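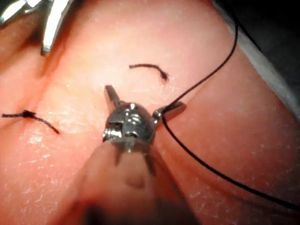 Instrument with jaws open at a pink silicone suture practice pad

Home | News | Gigs | Minutes | Contact

Flaltham Music Collective
Minutes of the May meeting, back room at the Grullden, 7:30 p.m.

Chair: Declan Tuhiwai. Notes: Ferenc Győri. Apologies from the Cluston members.

1. Last minutes. Approved with one fix – the PA rental was for three nights.

2. Summer showcase. Five bands have confirmed. Colombo want to play last and need 15 minutes to set up their keyboards. Agreed. Sets will be kept to half an hour. Doors at 4 p.m.

3. Sound. The left monitor still buzzes. Ferenc to take it to the repair shop in Cluston before the showcase. No money to be spent on a new one for now.

4. Compilation album. Four tracks are in. Declan has asked for final mixes by the end of June. There was some discussion of vinyl – left until we have a price.

5. Rehearsal room. Drummers to bring their own cymbals. The key goes back behind the bar after each session.

6. Other business. Posters to be ready for the next meeting.

Closed at 9:10 p.m.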